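Leave the Front Room Alone

By Awuor Barasa

May 16, 2021

My street has 70 houses on it, and in the past year I have been inside more of them than in the ten years before. People are moving. Prices are up, the open houses are busy, and I go to them the way other people go to yard sales. I have no plan to buy. I like to see how rooms are used.

What I have noticed is that the front room is gone. In house after house the wall between the front room and the kitchen has been taken out, and what is left is one long space with a counter in it. The listings call this open and bright. I think it is a mistake in most of these houses, and I want to say why, because the other side of the argument gets all the television time.

Start with noise. A dishwasher in a closed kitchen is a hum. A dishwasher in the same room as the couch is something you talk over. The same goes for a blender, a phone call, a child practicing the recorder, and a person chewing toast while somebody else is trying to read. My sister's family took their wall down seven years ago. They now watch television with the captions on. When I asked my brother-in-law if he liked the room, he said yes, and then he said he mostly sits in the car when he wants to listen to the ball game.

Then there is smell. I cook fish once a week. I would like the fish to stay where I cook it. A door does this better than any fan I have owned, and it costs nothing to run.

The usual answer is that old houses were dark and cramped, and that families today want to be together. I take the first part seriously. Some of the houses on my street were dark. Mine was, when I moved in. But much of that darkness came from heavy curtains, overgrown shrubs and brown paint, and all of those can be changed in a weekend. I cut back two yews and the front room got the afternoon sun again. I did not need a beam and a building permit.

The second part I don't accept. Being together is something people do on purpose. In my mother's house there were doors on everything, and we were together at supper every night, and then we went off and were apart, and both of those were good. A family in one big room is in the same place all the time, and I am not sure that is the same thing. Everybody I know who has the big room also has headphones.

This past year should have settled it. In March of last year a great many people found out that they had a house with one room in it. Two adults on work calls and a second grader on a school call cannot share a counter. I know a couple who took turns in the laundry. I know a man who put up a sheet on a curtain rod where his wall used to be, five years after paying somebody to haul the wall away. I would have thought the builders would notice. So far they have added something called a flex nook, and it doesn't have a door either. 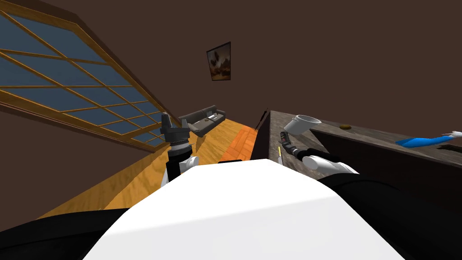

A couch, a big window and one picture on the wall. A sitting room can get by on very little.

I should be fair about money. It is often said that taking down the wall raises the value of a house, and it may be so. I have asked two agents in town, one at Nalura and one at Titham, and they gave me the same answer nearly word for word: buyers expect it. I asked whether buyers expected it because they wanted it or because every house they had been shown already had it done. The Titham agent said she had never thought of it that way. The one from Nalura said he had another showing.

There is also the cost of keeping a big room warm. My front room is small, and with the door shut one radiator handles it. On a January evening I heat the room I am in. My neighbor across the street heats her whole downstairs, and the stairwell too, or else she wears a coat. She has a nice coat.

The house I think about most is the smallest one on the block, at the corner of Irum Street. It is 672 square feet. You would expect that one to be opened up before any other, and the owners before last had drawings made for it. Then they ran out of money, and the walls stayed. I went through it in April. There is a kitchen you can cross in a few steps, a bedroom, a bath, and a front room with a door that latches. It felt bigger than the house next to it, which has twice the floor. I stood in the kitchen and could not see the front room, so there was somewhere else to go. In the house next door I could see every part of it from the mat.

I am not asking anybody to put in a parlor with a piano and plastic on the chairs. I remember those rooms, and I remember not being allowed in them. A room kept for company that never comes is a waste of a good window. What I want is an ordinary room that gets used every day, where a person can sit down and shut the door without having to explain it. You can nap in it. You can have an argument in it that the rest of the house doesn't hear. When my father was ill he slept in our front room for most of a winter, and he could be near us and still have some quiet. I don't know where we would have put him in a house with one big room.

If you have already taken your wall down, I don't think you should feel bad about it. You can put one back, and a plain stud wall is not expensive as these things go. A pair of glass doors will let the light through if that is your worry. Sang, the hardware store on our side of town, has a row of old interior doors along the back fence, most of them pulled out of houses within a mile of the place. I bought one there for my upstairs hall. The man who loaded it said they get new ones in every week and sell very few.

And if you are about to buy a house that still has its walls, live in it for a year before you call anybody. Go through one winter and one summer. Have people stay. Get sick in it once. Then decide about the wall.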